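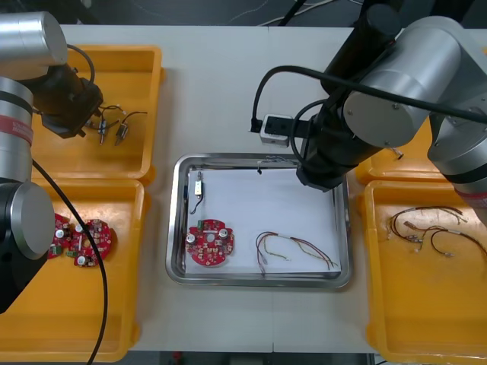
Sorting cell, planner + perception
11 January 2019

Kitting software, both arms on one table. Parts in the side trays, kit gets put together in the steel tray on white paper: round red board, solenoid, harness. Left arm has the solenoids and boards, right arm has the wires.

Started from last night's Ultow branch. First thing, the two-arm planner kept timing out when both goals were inside the steel tray. Not a collision problem as such, the padded arm models overlap before either one is anywhere near the paper. Padding was still set for the old Sellberg grippers. Cut it back, timeouts mostly gone, but now the planner is happy to swing the right wrist low over the kit on its way out. Added a keep-out box over the tray that only the arm holding the lock may enter. Ugly but it works in sim.

Lock logic, so I don't forget again:
request lock before pre-grasp, not after
release on retreat height, not on gripper open
if release is missing for 200 cycles, stop both arms and log it

Second rule is the one that bit us. Gripper opens, lock goes free, other arm starts in while the first is still down there.
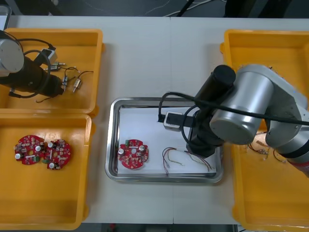
and the same thing will happen at the side trays if we ever let the arms share one, so the lock should be per zone and not a single global flag. Put it in the config as a list of zones. Tonen still reads the old format, needs a converter. Two line script, do it tomorow.

Perception. Boards are easy, round and red on a pale background, the segmenter gets them even when two are touching. It does merge the touching ones into one blob now and then, splitting on the center holes helps. Orientation from the green terminal blocks is good enough for placing.

Harnesses are the hard part. Tried the wrist camera model on harnesses lying on the paper. Ran 461 stored views through the new weights, 421 came back with a usable grasp, 104 of those picked a point on a bare or frayed end, which I don't want. So "usable" needs a better definition before anybody quotes that number. Connector ends make a bad target too: clear plastic, depth is full of holes there. White tape bands look promising, stiffer than loose wire. But white tape on white paper, the mask just eats them. Maybe follow the colored wire on both sides and fill in the gap.

Twisted pairs get traced as one fat wire, fine for grasping, wrong for counting strands. Leave it.
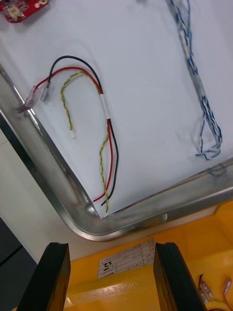 Rocío Salazar thinks the gap filling should happen on the curve and not in the mask: fit a spline through whatever wire we can see, then score grasp points along it by how far they sit from either end. Would fix the frayed end picks for free. She has most of the spline code from the Zapata work, will push it to a branch. Worry is crossings, where the fit can jump from one harness to another. Try on single harnesses first, tangles later.

Force limits: left them alone. Finger closing speed down a bit for the solenoids, the plunger side is a bad place to grab, so grasp across the body only. Rule is in the grasp filter now, keyed on part class. Body finder mixes up the labeled ones and the bare metal ones, different class scores, same shape. Merged them into one class for planning.

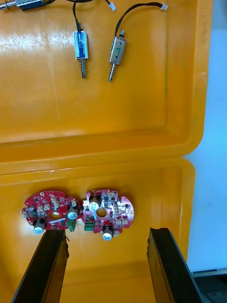

Do we need to recalibrate the wrist cameras every time the padding or the tool model changes? Only when the tool model moves the camera frame. Padding lives in the collision model and the hand-eye transform never sees it. Jeanine Nijs asked the same in April and I wrote it down somewhere nobody looks, so it's going in the readme.

Open:
converter for Tonen zone list
per zone locks, then rerun the two-arm sim with the same seeds
move stop-both-arms out of the planner node, it should not depend on the planner being alive
relabel the 104 bad grasps as negatives
spline branch, wait for Rocío
log file names still use local time on one machine and UTC on the other – fix before teh next long run

Left the config at the reduced padding. Don't pull main on the cell machine until the zone list is merged.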